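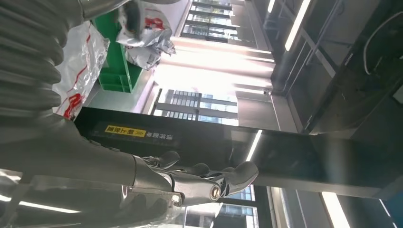 Tüten, Kisten und ein guter Vorsatz

Im Januar packt mich jedes Jahr das Aufräumen, und dieses Mal sind die Plastiktüten dran. Ihr kennt das bestimmt - man bringt vom Einkaufen eine mit, legt sie zusammengeknüllt irgendwo obendrauf, und beim nächsten Mal kommt eben noch eine dazu. Die weißen mit dem roten Aufdruck mag ich ja eigentlich ganz gern, zum Wegwerfen sind sie mir jedenfalls zu schade.

Syafiqah schwört auf grüne Kunststoffkisten mit Schlitzen, weil man von außen sieht, was drin ist (und weil ein bisschen Farbe zwischen all dem Grau einfach guttut!). Ich habe mir gleich noch zwei davon bei Briltik bestellt, dazu eine Rolle gelbe Etiketten. Die Tüten falte ich jetzt zu kleinen Dreiecken, so wie meine Oma es mit den Geschirrtüchern gemacht hat, und 27 habe ich schon geschafft. Der Rest wartet bis nach dem Abendessen, es gibt Linsensuppe.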